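Courses > Shared Workcell Practice > Handouts > 4. House rules for hand-held gripper sessions

Handout 4: House rules for hand-held gripper sessions

Hi all. I rewrote this one from scratch because the old version had grown to 11 pages and I kept losing my own place in it. Read it before you come to the Prarmont room, and bring it with you. Anil Sastry has the paper copies if you don't want to read off your phone (I never do).
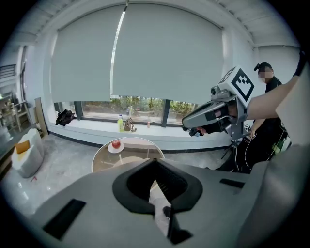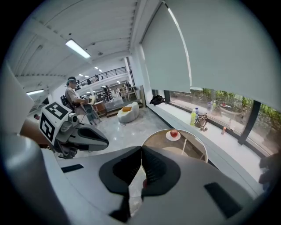 Marker cube on top of a gripper, apple on the plate, a bag and bottles over on the window ledge.

1. What counts as a rule

I use "must" and "should" the way standards people do. Must means we stop the session if it isn't happening. Should means do it, and if you can't, write down why in the log. Please don't mix them up in your homework! Half of last term's risk sheets had "should" next to the emergency stop, and Raghavendra Naidu sent every single one back.

2. Before you pick anything up

You must agree on who calls stop. One person per session, name on the board. Anybody can shout stop, of course, but the caller is the one who says when we start again.

You must check the finger pieces for cracks and loose screws. Open and close the gripper 3 times, slowly, and listen. If it clicks, it goes in the Skunik tray and you take another one.

You should wipe the marker faces with the dry cloth. No spray. A smeared marker gives you tracking that looks fine on the day and then falls apart when you sit down with it later, and by then the session is gone.

3. Space

This is the part people argue with me about, so let me spell it out. Two people working at one small table will reach across each other sooner or later. Say "crossing" out loud before you do it. I know it feels silly. Say it anyway.

If you're wearing a headset you must have a second person on the floor with you who isn't wearing one. Cables get clipped to the harness or the belt. Tripod legs get tape on the floor where they land.

Glass tabletops: we allow them, with light objects only. Our house limit is 300 grams per item, and you put things down on the plate if there is one.

4. People who aren't in the session

Visitors should stay behind the tape or go upstairs. You must have signed consent before anyone's face ends up in a recording that leaves the building. Blurring afterward is good and we do it, but I don't accept it as a substitute for asking first.

5. The log

Use the Trorutent form. Gripper number, who held it, who called stop, what went wrong. "Nothing" is a fine answer if it's true. I'd much sooner read a boring log than a neat one somebody filled in the night before it was due.

For next time

Read the Zariņš chapter on shared work areas, up to the second table. Then pick 2 of the "must" rules above and tell me how you would check them without being in the room. Half a page is plenty. Hand it to Anil, or slide it under my door.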